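About Us

Andamton is a training and demonstration workshop for hand-held gripper work. We teach people how to use the grippers, we run practice sessions for firms and colleges, and we open the doors to visitors several times a year. We are based at Otgate, in a tall room with a mezzanine and big windows along one side.

The workshop was set up by Léonie Lebrun and Arnel Umali. Léonie had spent years teaching pattern cutting and garment finishing. Arnel came from machine maintenance and had grown tired of robots that could weld a car door but could not pick up a sock. They began with one bench and a pair of grippers, and took on their first trainees the following spring. There are now 19 of us, most of us part-time.

What we do

Most of our work is with cloth and small household goods: folding, sorting, packing into boxes, hanging things up and taking them down again. A person does the job by hand, holding a gripper, and the recorded movements are used later to teach a robot arm. Our trainees learn how to hold the gripper, how fast to move and when to start a task again from the beginning. The basic course takes 7 hours, split over two mornings. A longer course called Cener is for people who will go on to train others.

We also lend out our room and our staff. Tolentino, a packing firm in the next town, has sent its new starters to us for the past three years, and we have regular groups from two local colleges.

Open days

The open day in November is the largest. Last year 164 people came through, which was more than we had chairs for, and the afternoon talk was given twice. Visitors ranged from retired engineers to a primary school class who asked much better questions than the adults did.

A visit lasts nearly two hours. It starts downstairs with a short talk from Arnel on what the grippers are for. After that, one of our trainers shows a task from start to finish, slowly, and then again at working speed. Visitors stand close by and can ask questions while it is going on.
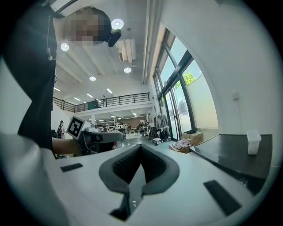 Then it is the visitors' turn. Everyone who wants to can take a gripper and try the same task. The first few goes are clumsy for nearly everybody, as the fingers don't close quite where your own would. Children tend to get the hang of it sooner. Léonie goes round and helps with grip and elbow position – she is strict about elbows.

We finish with tea and a look at recordings from earlier sessions. People often ask whether the robots will take over the jobs they are being shown. We answer as best we can, and we say so when we don't know.

Coming to see us

Open days are free but places must be booked. Groups of up to 12 can ask for a private visit at other times of year, mornings preferred. Please wear flat shoes and tie back long hair. The ground floor is step-free, but the mezzanine can only be reached by stairs, so tell us beforehand if that affects your group and we will keep everything on one level.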